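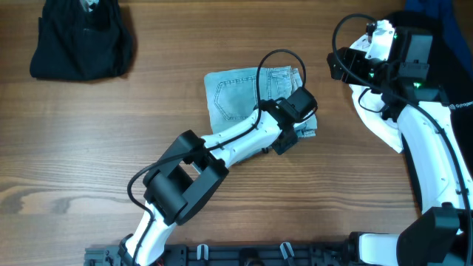 Jitine neck and shoulder diary – read me first

I started keeping this diary in June, when my neck had been stiff long enough that my physio got tired of me saying "it comes and goes" and asked me to write it down. So I did, and then I roped in a few people from the Lunach exercise group, and now there's a proper table of it!

What's in it

There are 843 entries from 126 people, all adults, all with ordinary neck or shoulder pain. Each entry is one day. You get:

pain_am and pain_pm – a score from 0 to 10, morning and evening
stiff – yes or no, can you look over your shoulder without turning your whole body
where – left, right, both, or between the shoulder blades
tablets – whether any painkillers were taken (we didn't ask for doses, sorry)
heat – hot water bottle, wheat bag, long shower, anything like that
moves – which of the 3 stretches were done
notes – free text, with names and places taken out

The files

There are 2 of them. diary.csv is the main table and people.csv has age band, type of work and how long the pain had been going on. Join them on person_id. Blank means the person left it blank. Please don't read it as zero – I did that myself early on and got very excited about how well everybody was doing.

Things to watch out for

Most people filled in the diary on bad days and forgot on good ones, so the averages look gloomier than they should. Pain scores are personal too, and my 4 might be your 7. Compare a person with themselves and you'll be on safer ground.

People at the Trestico branch used a paper sheet with no evening score, so pain_pm is empty for all of them. The Wu sheet had a smaller box for notes and it shows.

What it isn't for

It can't tell you whether the stretches work. There was no comparison group and people picked their own days. If you have numbness, weakness in an arm or pain after a fall, see a doctor and leave the spreadsheet for later.

Using it

Free to use and share, just say where you got it. If you spot a mistake, tell me which row and I'll fix it in the next version.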